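Speaker notes – "Can it do the rice yet?"
Evening talk, upstairs room, 40 minutes plus questions

Start before the title slide goes up. Ask for hands: who's got a robot vacuum? Who's had to rescue it from under a sofa this week? (Wait for the laugh. If there isn't one, move on fast.)

Right, so the question I get asked more than any other, usually by my aunties, is when they can have a machine that does the housework. And my answer has been "not yet" for so long that I thought I'd better check whether it's still true. So tonight is me checking, out loud, in front of you.

Quick bit on where I'm coming from. I spent a few years at Hireo, fitting arms on packing lines, and then moved over to Drika, where we look at home chores. Packing lines were lovely in a way. The box turns up in the same place, the same way round, all day long. One line we fitted ran 941 boxes in a shift and the only stoppage was a person leaning on the wrong button. (Me. Own up to it, it gets a laugh.)

Kitchens are a different animal! Things move. Lids go missing. Somebody has bought a new kettle. The chore I keep coming back to is the rice cooker, and I'm going to stay on it for most of the talk, so settle in. 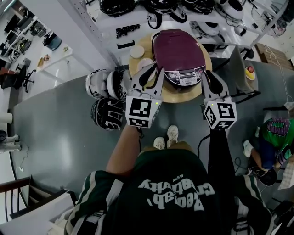

Think about what you do when you put rice on. You open the lid, and your hand already knows how stiff the catch is. You lift the bowl out, you fill it, you wipe the bottom of it on your sleeve even though you know you shouldn't, and you put it back with a little twist so it sits flat. Then you press a button the size of a pea. I've never met anyone who thinks of that as hard.

Now try it with two fingers. Two per hand, no palm, no thumb, not much feeling. I did it for a whole afternoon in May and I was dreadful. I've been cooking rice since I was six or so, and I couldn't shut a lid properly.

PAUSE HERE. Drink some water. Last time I galloped through this next part and lost the back row.

The way most of us are going at it now is by showing. A person does the chore with the same sort of fingers the machine will have, over and over, and the machine learns from the recordings. For our lid task at Drika we used 600 goes, and I'd like to tell you they were all good ones, but a fair few were people dropping things and swearing. We kept some of those in. The mistakes where the person recovers are worth having, I think, though the Khumalo lot disagree with me and throw theirs out. Happy to argue about it in the questions.

What we got back: the lid, pretty reliable. The button, hit and miss. It'll find the panel and then press the one next door, so you've asked for rice and you're getting porridge. Lifting the bowl out, I wouldn't let it near my own kitchen. Rinsing the rice, forget it. 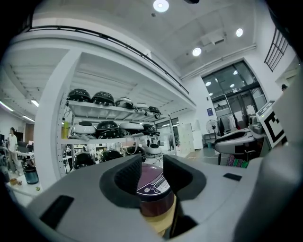
Buttons deserve a minute of their own. They're small, they're close together, the panel is shiny and curved, and when the fingers get near they block the view of the very thing they're trying to press. You and I get round that by feel. A soft pad on the end of a finger helps a bit, but it's a long way off skin.

Then there's changing the cooker. We swapped ours for a different make, same job, catch on the other side, and the lid score fell through the floor. Took almost 8 days of fresh showing to get it back. If you sell to a factory, that's a line in the budget. If you sell to my auntie, she's sending it back.

Shop floors, briefly (skip if we're past half seven). Stacking, sorting, moving totes: yes, and it's paying its way. Anything with cable or cloth: still mostly people. Mulodeck have a folding station I liked very much, but it wants the towels fed in by hand, and at that point I'd have folded it myself.

So where does that leave the aunties? I'd say one chore, in one kitchen, with the same cooker on the same spot, and somebody nearby. I'd buy that for a café. I wouldn't buy it for home.

Leave the chore list up on the screen for questions. Ask people which one they'd give away first – last time it was descaling the kettle, by miles.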